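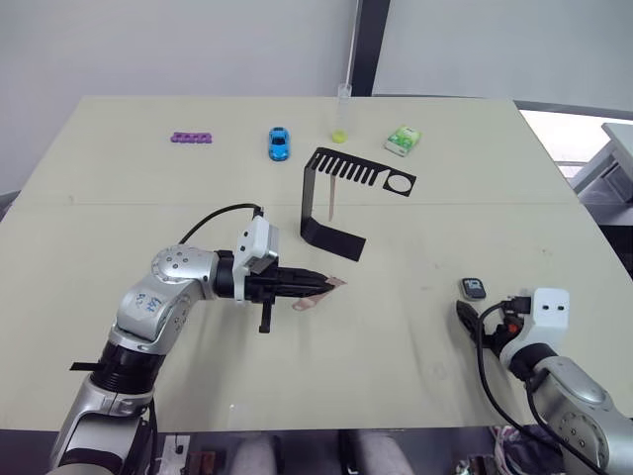 特集 > 建築 > 家を訪ねる

4月 文/ダミローラ・サニ

廊下みたいな家に住む
ドケラッハの旧ロープ工場「ロスウッド」を歩く

長い、と聞いてはいたんです。編集部からの依頼メールにも「とにかく長い家です」と書いてあったし、電話で話した家主のアサベ・ブリッグスさんも「長いですよ、靴は歩きやすいのにしてくださいね」と笑っていました。でもねえ、玄関の引き戸が開いて、奥の窓が切手くらいの大きさに見えたときには、やっぱり「うわっ」と声が出ました。

奥行き44メートル。幅は4メートル。数字で書くとさらっとしていますが、立ってみるとかなり変です。両手を広げると壁が近くて、前を向くと果てがない。列車の中に似ているかと思ったけれど、列車には次の車両へのドアがありますからね。ロスウッドにはそれすらなくて、床がずーっと続いて、ずーっと先で光っているんです。

もともとは船のロープを撚るための建物だったそうです。麻の繊維を端から端まで張り、職人が後ろ向きに歩きながら撚っていく。ロープの長さがそのまま建物の長さになるわけで、港町ドケラッハには昔、こういう細長い小屋が川に沿って並んでいたといいます。いま残っているのはこの一棟。屋根が落ちかけて、中でニワトリが飼われていたこともあるらしい(鶏小屋としては贅沢すぎる!)。

木曜の朝、坂を下りて

訪ねたのは木曜の朝でした。駅前からバスに乗り、終点で降りて、川に向かって石畳の坂をとことこ下ります。途中に「アフジャ」というパン屋があって、焼きたての匂いにあっさり負けて豆の入ったパンを買いました。これが大きい。取材の手土産にするつもりだったのに、坂の下に着くころには半分なくなっていました。アサベさん、すみません。

坂の途中から、屋根だけが先に見えてきます。赤茶色の瓦がまっすぐ一本、川岸に置かれた定規みたいに伸びている。周りの家はどれも背が高くて窓が小さくて、肩を寄せ合っているような建ち方なのに、その足もとにすうっと低い線が一本通っているのです。派手なところは何もありません。観光客らしい二人連れなんて、対岸の教会ばかり撮っていました。

近づくと、壁の表情がだんだん見えてきます。下のほうは川石を積んだ古い壁で、腰の高さから上がレンガ。そのレンガも場所によって色が違います。焼きすぎて紫がかったもの、黄色っぽいもの、角の欠けたもの。当時の工場主が窯元のはねものを安く引き取って積んだのだろう、というのが地元での定説で、本当のところはわからないそうです。わからないままにしてあるのが、わたしは好きでした。

仕切らないと決めるまで

設計したのはフロステラーリという事務所です。主宰のダミアン・パルマさんは、この日わざわざ現場まで来てくれました。背の高い人で、入口の梁をひょいとよけるしぐさがもうすっかり板についています。

「最初の案では、部屋が九つありました」とパルマさん。「細長い箱を順番に区切っていくんですから、考えるのは楽なんです。図面もきれいでした。でも模型を作って覗いたら、ただの宿舎に見えましてね」

それで壁を全部取ってしまった。図面を見せてもらうと、閉じた部屋は浴室とトイレと、それに寝室がひとつ。あとは段差と家具と天井の高さだけで場所を分けています。台所のところで床が少し下がって、食卓のところで戻って、本を読む場所でまた一段上がる。歩いていると足の裏が「あ、変わった」と気づくんですよ。目より先に足で間取りを覚える家でした。

もちろん、いいことばかりではありません。音は筒抜けです。アサベさんと暮らすティティラヨ・バッセイさんはチェロを教えていて、生徒が来る日は家じゅうが音階練習になるとのこと。「奥の端で弾いてもらっても、手前の端でちゃんと聞こえるの。むしろ手前のほうがよく響くのよね」とティティラヨさん。木の天井がゆるいアーチになっているせいで、音が転がっていくらしいのです。

試しに、とティティラヨさんが奥まで行って、小さな声で何か言いました。「パン、もうないの?」と聞こえました。聞こえてしまいました。

瓦の話がいちばん長かった

パルマさんにいちばん苦労したところを聞いたら、間髪入れずに「瓦」と返ってきました。そこからが長い。お茶が二杯なくなるくらい長かったのですが、面白かったので書きます。

古い瓦をできるだけ残すというのが、町から出された条件だったそうです。全部おろして、一枚ずつ叩いて音を聞く。澄んだ音なら使える、濁った音なら割れがある。そうやって選り分けて、屋根に戻せたのが2000枚。足りない分は川向こうの納屋を壊したときの古瓦で埋めました。ところが、この納屋の瓦がほんの少しだけ幅広だったんです。

「ほんの少しが、屋根の長さだけ積み重なるわけですよ」とパルマさんは両手で空中に線を引きます。「端まで並べていったら、最後の列が壁の外に出てしまった。屋根屋の親方が上から黙ってこっちを見ているんです。あの目はいまでも夢に出ます」

結局どうしたかというと、幅広の瓦は川側の斜面にまとめて葺き、列の数をひとつ減らしました。だから川側と道側では、瓦の筋の数が違う。言われて外に出て見比べましたが、わたしにはさっぱりわかりませんでした。パルマさんは「わかるでしょう、ほら、あそこ」と指をさし続けていたので、いちおう頷いておきました。

瓦の下には木の繊維を固めた断熱材が厚く入っています。昔の小屋はすきま風でロープを乾かしていたくらいですから、そのままでは冬を越せません。厚みが増えた分だけ屋根は高くなるはずなのに、軒の線は昔の写真とほとんど変わらない。軒先だけ断熱を薄くして、古い姿に合わせたのだそうです。こういうところは外を歩く人には気づかれない仕事で、聞かなければわたしも素通りでした。

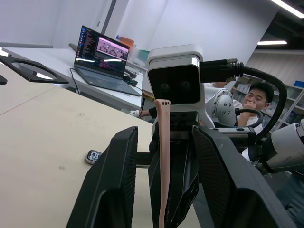

窓と、川の光

道側の窓は昔のままの位置で、どれも小さめです。通りから丸見えになるのを避けたいのもあるし、そもそもロープを撚るのに景色は要らなかったのでしょう。そのかわり、川側には新しい窓が四つ開けられました。大きさも高さもばらばらです。

台所の窓は横に長くて、流しに立つと川面がちょうど目の高さに来ます。食卓の横の窓は床まであって、そのまま外の小さなデッキに出られる。本を読む場所の窓は低くて、椅子に座ったときだけ対岸の木が見える。最後のひとつは寝室で、これはアサベさんの注文だったとか。「寝ころんで空しか見えない窓がほしいって言ったんです。そうしたら本当に空しか見えなくて、雨の日は灰色の四角がひとつあるだけ」。文句みたいに言いながら、うれしそうでした。

午前のうちは、川の照り返しが天井に映ります。ゆらゆらした網目の光がアーチの板の上を滑っていって、しばらく見ていると自分のほうが流されているような気分になる。わたしは取材ノートを閉じて、たぶんけっこう長いこと口を開けて上を見ていました。ティティラヨさんが黙ってクッションを持ってきてくれたので、初めてのお客さんはだいたいこうなるのだと思います。

この窓については、町の中で反対の声もあったそうです。歴史ある壁に穴を開けるとは何事か、と。地元で古い工場建築を調べているノエミ・ラカトシュさんも、はじめは反対した一人でした。電話で話を聞いたところ、いまは「半分だけ賛成」だそうです。

「窓そのものはよくできています。ただ、いちばん大きい窓のところに、荷揚げ用の滑車の跡があったんですよ。あれは残してほしかった。そこはいまでもダミアンに会うたびに言っています」

パルマさんにその話を振ると、苦笑いして「ええ、会うたびに言われます」。滑車を留めていた金具は外して保管してあって、デッキの脇に据え直す案が出ているとのことでした。ラカトシュさんは場所が違うと言うだろうけど、とも。

暮らしてみてどうですか

家の特集で毎回必ず聞く質問です。たいていは「快適です」で終わってしまうのですが、お二人の答えは具体的でした。

まず、忘れ物がつらい。奥の寝室で着替えて、玄関まで来て、鍵がないと気づく。戻る。また来る。アサベさんは玄関脇に小さな棚を置いて、鍵と眼鏡と予備の靴下まで入れるようになったそうです。靴下はどうして、と聞いたら「片方だけ違うのを履いていることに、玄関の明るさで気づくから」。なるほど。

それから暖房。床下に温水の管を通してあるけれど、家じゅうを同じ温度にするのはやめたといいます。冬は台所から食卓までをしっかり暖めて、奥へ行くほどだんだん涼しくなる。寝室はひんやり。厚手のカーテンが天井のレールから下がっていて、寒い晩はそれを引いて長さを縮めるのです。カーテン一枚で家が半分になる。昼間に引いてもらったら、急にどこにでもある居間になって、ちょっと寂しいくらいでした。

掃除はどうしているんだろうと思ったら、「端から始めて、端で終わる。迷わないから楽よ」とティティラヨさん。昔の職人は後ろ向きに歩いてロープを撚っていたわけですが、彼女もモップは後ろ向きでかけるそうです。前向きだと自分の足跡がつくでしょう、と言われて、そりゃそうだと納得しました。

逆に、困っているのが家具の置き方。壁沿いに置けば通路になるし、真ん中に置けば体を横にして通ることになる。大きなソファは一度買って、返品しています。いまあるのは背の低いベンチが何台か。これは床板の余りでパルマさんの事務所の若い人たちが作ったもので、座面の下が物入れになっています。楽譜がぎっしり詰まっていました。

端から端まで

帰る前に、一人で歩かせてもらいました。玄関から奥の窓まで、なるべくゆっくり。台所で床が下がり、食卓で戻り、本の場所で上がる。足の裏で数えながら行って、奥で振り向くと、さっき脱いだ自分の靴がずいぶん遠くに、ちょこんと並んでいました。

床の途中に一か所だけ、古い敷石がそのまま残してあるところがあります。職人が何十年も同じところで踏ん張ったので、真ん中がお皿みたいにへこんでいる。その上にガラスでもかぶせて飾りそうなものですが、ロスウッドではただの床です。アサベさんの裸足がちょうど収まるらしく、朝のコーヒーはここに立って飲むのだと教えてくれました。わたしも靴下のまま立ってみましたが、へこみのほうがだいぶ大きかったです。職人さん、足が大きかったのかな。

引き戸を閉めて外に出ると、もうお昼すぎ。坂を上るのは下りるよりずっときつくて、アフジャの前でまた足が止まりました。豆のパンは売り切れで、かわりにくるみのを買って、今度はちゃんとバスに乗るまで我慢しました。

ロスウッドの内部は普段公開されていませんが、川沿いの遊歩道から外観を見ることができます。対岸の橋のたもとからだと、屋根が端から端まで視界に収まります。瓦の筋の違いがわかった方は、ぜひ編集部までお便りを。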